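Rassistische Sprüche auf der Tribüne beim Jugendspiel, was tun?

Community > Sport > Fußball > Amateure und Jugend

Clotilde Hamel
Hallo zusammen, ich brauche mal euren Rat. Mein Sohn spielt in der C-Jugend beim SV Vallthorpe, und beim letzten Auswärtsspiel in Mellor haben zwei Männer am Zaun immer wieder Affenlaute gemacht, sobald unser Linksverteidiger am Ball war. Der Junge ist 13! Unser Trainer hat nach der Halbzeit kurz mit dem Schiri geredet, der meinte aber, er habe nichts gehört und könne deshalb auch nichts machen. Dann wurde einfach weitergespielt (6:2 verloren, aber das war mir da völlig wurscht). Jetzt heißt es im Verein, wir sollen die Sache nicht so hoch hängen. Kann ich als Mutter selbst etwas melden oder muss das über den Verein laufen? Und was hätte der Schiri machen müssen?

Raphaël Gautier
Hallo Clotilde, das tut mir echt leid, vor allem für den Jungen. Ich habe selbst lange Jugendspiele gepfiffen und sage dir mal, wie ich das kenne. Wenn ein Trainer so etwas meldet, unterbreche ich, gehe zu den Ordnern oder zum Heimverein und lasse die Leute ansprechen. Hören sie nicht auf, gehen beide Mannschaften in die Kabine, und wenn es danach immer noch weitergeht, ist Schluss. Und es gehört in den Spielbericht, auch wenn man es selbst nicht gehört hat! Dann schreibt man eben rein, wer es gemeldet hat und in welcher Minute. 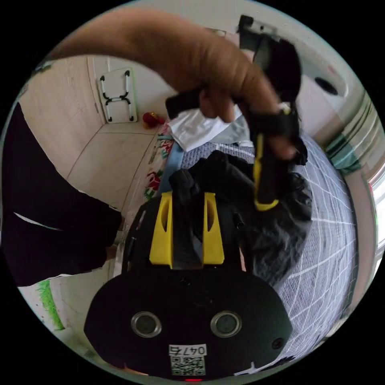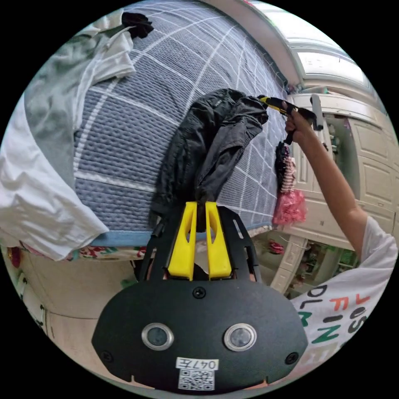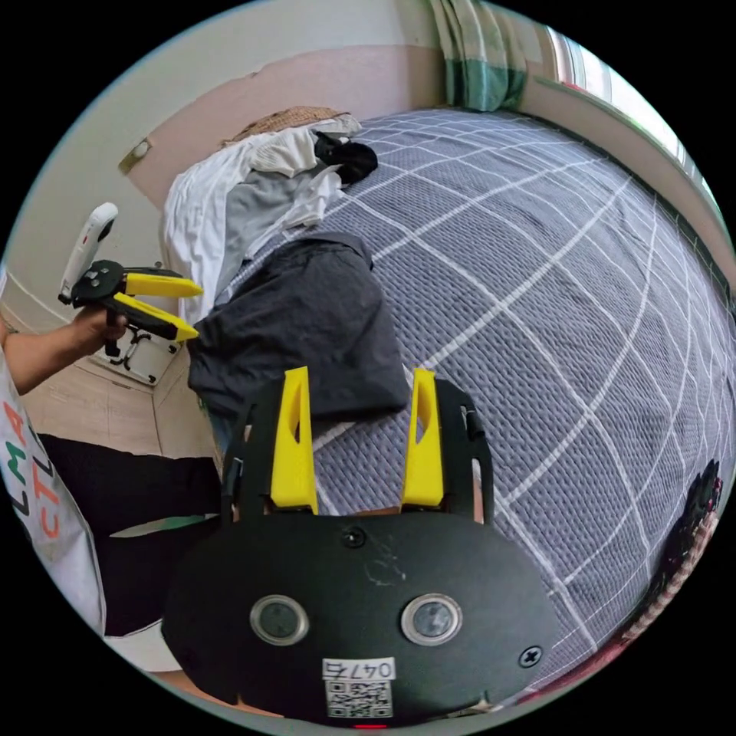 Stovon, im Juli

Zum Melden: Du kannst deinem Landesverband auch als Privatperson schreiben, die meisten haben dafür eine Anlaufstelle. Schreib möglichst bald alles auf, solange es frisch ist, also Spielminute, Wortlaut, wo die beiden standen und welche Eltern es noch mitbekommen haben. Ob daraus ein Verfahren wird, kann ich dir nicht versprechen, bei uns hat sich das mal ewig gezogen. Und frag bitte zuerst die Familie des Jungen, ob sie das überhaupt möchte. Bei uns wollte der Spieler damals vor allem, dass die Mannschaft etwas sagt, das Sportgericht war ihm ziemlich egal.

Heltano
Bei 40 Zuschauern will der Schiri nichts gehört haben, na klar. Ich würde beim nächsten Mal einfach geschlossen vom Platz gehen, fertig. Punkte sind in der C-Jugend doch egal.

Raphaël Gautier
@Heltano Verstehe ich total, aber bitte vorher dem Schiri sagen, warum! Sonst steht im Bericht nur, dass Vallthorpe nicht mehr antreten wollte, und dann habt ihr den Ärger.

Clotilde Hamel
Danke euch beiden! Ich rufe heute Abend die Eltern an und setze mich danach an den Brief.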